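시뮬레이션 안에서 양팔 로봇 시연 데이터 모으기: 처음 하시는 분을 위한 안내

마지막 업데이트: 8월
읽는 데 걸리는 시간: 11분
인쇄하기 | 이메일로 보내기

지난번 글에서 Zundano 설치와 조종기 연결까지 마치셨다면, 이제 드디어 재미있는 부분이 남았습니다. 학습에 쓸 시연을 직접 모으는 일이지요. 저는 이 작업을 꽤 좋아합니다. 커피 한 잔 옆에 두고 방 안의 물건을 이리저리 옮기다 보면 오후가 금방 지나가거든요(물론 팔은 좀 아픕니다!). 이 글에서는 장식장 위의 물건을 집어 옮기는 과제를 가지고, 장면을 고르는 것부터 저장한 파일을 정리하는 것까지 천천히 같이 가 보겠습니다.

준비물

- Zundano가 돌아가는 컴퓨터와 조종기 두 개
- 녹화 도구 Vustel
- 기록용 메모장이나 표 하나. 종이 공책도 괜찮습니다. 저는 아직도 공책을 씁니다.
- 넉넉한 저장 공간. 시연 50개를 모을 생각이라면 버리게 될 시도까지 담을 자리를 미리 비워 두세요.

1단계. 과제를 한 문장으로 적기

녹화 단추를 누르기 전에 과제를 한 문장으로 적어 보세요. "장식장 위의 작은 물건을 집어 반대쪽 끝에 내려놓는다" 정도면 충분합니다. 시작이 어디고 끝이 어디인지가 문장 안에 들어 있어야 합니다. 제가 처음 모은 묶음은 어떤 시연은 물건을 놓자마자 끝나고, 어떤 시연은 팔을 제자리로 돌린 다음에 끝났습니다. 결국 전부 다시 잘라야 했는데, 그때 Lotte Geerts 씨가 옆에서 같이 잘라 주지 않았다면 아마 포기했을 거예요. 지금은 "물건을 놓고, 그리퍼를 벌리고, 팔이 멈추면 끝"이라고 공책 맨 위에 써 놓고 시작합니다.

어느 팔을 쓸지도 같이 정해 두세요. 두 팔을 다 쓰는 과제라면 어느 쪽이 먼저 움직이는지도 적습니다. 한쪽만 쓰는 과제라면 다른 팔은 편한 자세에 두고 조종기를 아예 책상에 내려놓는 편이 좋습니다. 손에 들고 있으면 자기도 모르게 조금씩 움직이게 되고, 그 떨림이 고스란히 기록에 남습니다.

2단계. 장면 고르기

저희는 Nerivero라는 거실 장면을 씁니다. 긴 장식장이 있고 벽과 바닥에 무늬가 적당히 있어서 연습하기에 좋습니다. 장면을 불러온 뒤에는 곧바로 녹화하지 마시고, 일 분쯤 팔만 이리저리 움직여 보세요. 손을 뻗었을 때 어디까지 닿는지, 어느 각도에서 팔꿈치가 가구에 걸리는지 몸으로 익혀 두면 뒤가 훨씬 편합니다.

그다음은 로봇 시점 확인입니다. 이 단계를 건너뛰고 싶은 마음은 저도 잘 압니다. 하지만 학습할 때 모델이 받는 것은 이 시점의 영상이니, 잡으려는 물건이 잘 보이는지, 그리퍼가 물건을 가리지는 않는지 꼭 살펴보세요. 로봇 자신의 몸이 아래쪽에 크게 들어오는 경우도 흔한데, 목표 물건만 잘 보인다면 그대로 두어도 됩니다.

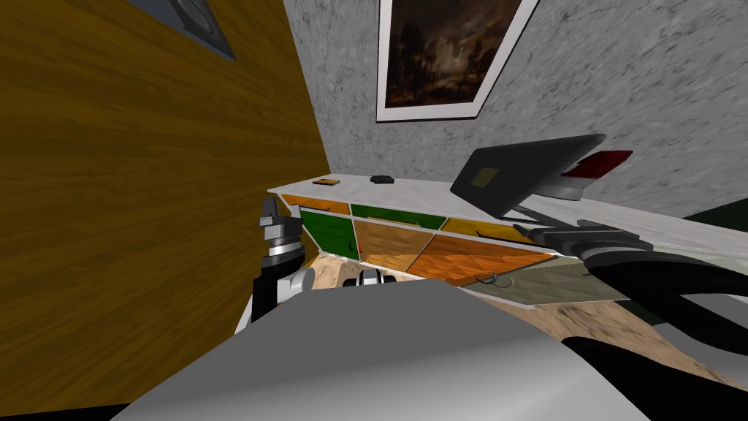
로봇 시점에서 본 장식장. 오른팔의 검은 그리퍼가 노트북 바로 아래 앞쪽에 와 있다.

저는 큰 물건 가까이에 손이 있는 이런 자세를 일부러 시작 자세에 몇 번씩 섞습니다. 노트북처럼 뚜껑이 세워진 물건 곁에서는 손목을 조금만 잘못 돌려도 부딪히기 쉽습니다. 그러니 물건에서 한 번 물러났다가 위에서 내려가는 길을 택해 보세요. 장식장 왼쪽 끝 가까이에 있는 납작한 주황색 물건은 왼팔로 연습하기에 알맞습니다. 납작한 것은 생각보다 까다로우니 처음부터 잘 안 잡혀도 너무 실망하지 마시고요.

3단계. 연습 삼아 몇 번, 녹화 없이

처음 몇 번은 녹화를 끄고 해 보세요. Rami Nseir 씨는 새 과제를 맡으면 늘 열한 번을 연습하고 시작한다는데, 저는 성격이 급해서 다섯 번쯤 하면 손이 벌써 녹화 단추로 갑니다. 횟수는 각자 편한 대로 하시고, 멈칫거리지 않고 끝까지 갈 수 있게 되면 넘어가면 됩니다.

속도는 평소보다 조금 느리게, 하지만 일정하게요. 너무 빠르면 잡는 순간이 몇 장 안 되는 영상에 몰려 버리고, 너무 느리면 가만히 있는 구간만 길어집니다. 집기 직전에 아주 짧게 숨을 고르는 것은 괜찮습니다.

4단계. 녹화하기

Vustel을 열고 다음 순서로 진행합니다.

1) 장면을 초기화하고 두 팔을 시작 자세로 보냅니다.
2) 녹화를 켜고, 마음속으로 하나를 센 다음 움직입니다.
3) 과제 문장에 적은 끝 상태가 되면 팔을 멈추고 녹화를 끕니다.
4) 성공, 실패, 애매함 가운데 하나를 바로 표시합니다.
5) 눈에 띄는 점이 있으면 공책에 한 줄 적습니다. "손목이 뚜껑에 스침" 같은 짧은 말이면 됩니다.

표시는 꼭 그 자리에서 하세요. 나중에 몰아서 하겠다고 미뤄 둔 파일이 243개까지 쌓였던 적이 있습니다. Sotiris Karras 씨와 둘이서 꼬박 이틀을 들여다보며 "이거 떨어뜨린 거예요, 내려놓은 거예요?" 하고 서로 물었는데, 다시는 하고 싶지 않습니다.

한 번에 대략 21개쯤 모으면 쉬어 주세요. 지치면 동작이 거칠어지고 늘 같은 길로만 손이 갑니다. 창밖도 보고 손목도 돌리고, 물도 한 잔 드시고요.

5단계. 조금씩 바꾸기

같은 자리의 같은 물건만 집으면 모델은 그 자리만 외웁니다. 묶음마다 다음 중 한두 가지를 바꿔 보세요.

- 물건의 위치와 방향
- 두 팔의 시작 자세
- 주변에 놓인 물건의 배치
- 조명의 밝기와 방향
- 벽과 바닥의 무늬

한꺼번에 다 바꾸면 나중에 성능이 떨어졌을 때 무엇 때문인지 찾기가 어렵습니다. 저는 위치부터 바꾸고, 그게 익숙해지면 시작 자세, 무늬와 조명은 맨 나중에 손댑니다. Zundano에서는 무늬를 무작위로 바꾸는 기능이 편한데, 가끔 물건과 받침 색이 거의 같아져서 조종하는 사람도 못 찾는 장면이 나옵니다. 그럴 때는 미련 없이 초기화하세요.

6단계. 실패한 시연은 어떻게 할까요

지우지 말고 따로 폴더를 만들어 옮겨 두세요. 놓쳤다가 다시 잡아서 끝낸 시연은 저희 팀에서는 성공으로 치고 "다시 잡음"이라고 덧붙입니다. 회복하는 동작을 배우는 데 쓸모가 있거든요. 반대로 조종기 신호가 끊겨서 팔이 튄 것은 학습용 폴더에 절대 섞지 마세요. Matvii Pasichnyk 씨가 만든 점검 스크립트를 돌리면 관절 값이 갑자기 뛴 파일을 골라 주니, 하루 일을 마칠 때마다 한 번씩 돌리면 됩니다.

7단계. 저장과 이름 붙이기

파일 이름에는 과제, 장면, 사용한 팔, 번호를 이 순서로 넣습니다. 띄어쓰기는 피하시고요. 묶음마다 과제 문장과 바꾼 조건을 적은 짧은 메모를 같이 넣어 두면, 몇 달 뒤에 열어 보는 사람이(대개는 자기 자신입니다) 정말 고마워합니다.

마지막으로, 묶음에서 아무거나 세 개를 골라 처음부터 끝까지 재생해 보세요. 영상과 팔 동작의 시간이 맞는지, 그리퍼가 닫히는 때에 기록 값도 같이 바뀌는지 보시면 됩니다. 어긋나 있으면 Vustel의 시간 맞춤 설정을 고친 뒤 시험 삼아 하나만 다시 녹화해서 확인하세요.

모은 시연으로 첫 학습을 돌리는 방법은 Bent Kvaran 씨가 다음 글에서 이어서 써 주기로 했습니다. 그때까지 막히는 곳이 있으면 이메일로 편하게 물어봐 주세요. 답장이 조금 늦더라도 꼭 드리겠습니다!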